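Onsri Drawer Box Set

README, last edited 10/03/2018 by Mireille Saliba

This folder is a small collection of pictures and notes about one object: a dark box with a drawer that slides out to the side. We use it at Farkow for studying how people describe small storage things in everyday words. The set has 2973 pictures and 200 written notes.

The box stays on the white table. Please write "drawer" for the sliding part and "top" for the part with the round recesses. Do not write "lid" in one note and "cover" in the next.
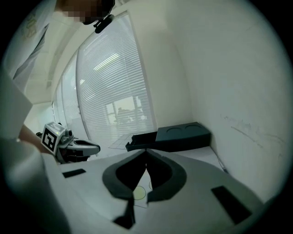 Box on the white table, drawer partly out to the left.

Folders
pictures/ all pictures, in JPG
notes/ one text file for each note
words.txt the list of 40 allowed words

How to write a note

Say first if the drawer is open or closed, then to which side it points. The sheet with the grid can be mentioned, but it is not for measuring. Color names are free, because our writers did not agree between gray and green.
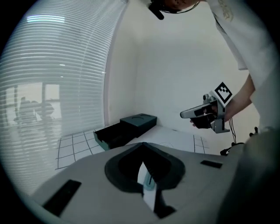 Drawer open toward the window blinds, grid sheet on the table.

Known problems: some notes still use the old word "tray". Imad Issa is correcting them. Please send other mistakes to him.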